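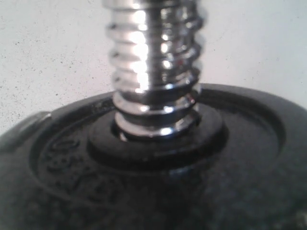 The **adjustable dumbbell** is a hand-held weight made up of a short bar, a number of removable plates and a pair of collars that keep the plates in place. It differs from the fixed dumbbell, in which the handle and heads form a single piece, in that the load can be changed by the user. Adjustable dumbbells are found mainly in homes, schools and smaller gymnasiums.

## Bar

The bar has a plain or patterned grip in the middle and a sleeve at either end. An inner stop separates the grip from each sleeve and prevents the plates from sliding towards the hand. On threaded bars the sleeve carries a screw thread along most of its length. The thread is usually coarse, with rounded crests, so that a collar can be turned on and off quickly. Chrome plating is the most common finish, as it resists rust and is easily wiped clean. Plain sleeves without a thread are also made and are used with spring clips.

## Plates

Plates are round or many-sided discs with a central hole slightly wider than the bar. Cast iron is the traditional material. It may be painted, enamelled or coated in rubber or vinyl. Many cast plates have a raised rim and a raised hub with a shallow recess between them, a shape that saves metal while keeping the edge strong. Cement-filled plastic plates are cheaper but thicker for the same weight, and fewer of them will fit on a sleeve.

Plates are loaded in matching pairs, with the largest placed nearest the grip.

## Collars

The collar used on a threaded bar is known as a star collar or spin-lock nut. It commonly has a rubber ring on its inner face, which grips the plate and reduces loosening during use. Collars should be checked by hand before each set of lifts. Worn rings may be replaced separately.

## Care

Threads should be kept free of grit and wiped with a dry cloth. A little light oil may be applied where a collar turns stiffly, and any excess removed before the plates are put back. Chips in painted iron should be touched up to prevent rust. Plates are best stored flat or on a rack, away from damp floors.

## Use in Jiltimby

The Jiltimby sports hall introduced threaded dumbbells in April under a scheme drawn up by Princess Magbanua, then head of physical training. The first order, placed with the supplier Trevent, consisted of 13 pairs of bars and 105 plates. Plates from a second maker, Vastska, were later found to have a narrower hole and were kept on a separate rack.

## See also

- Barbell
- Kettlebell
- Weight plate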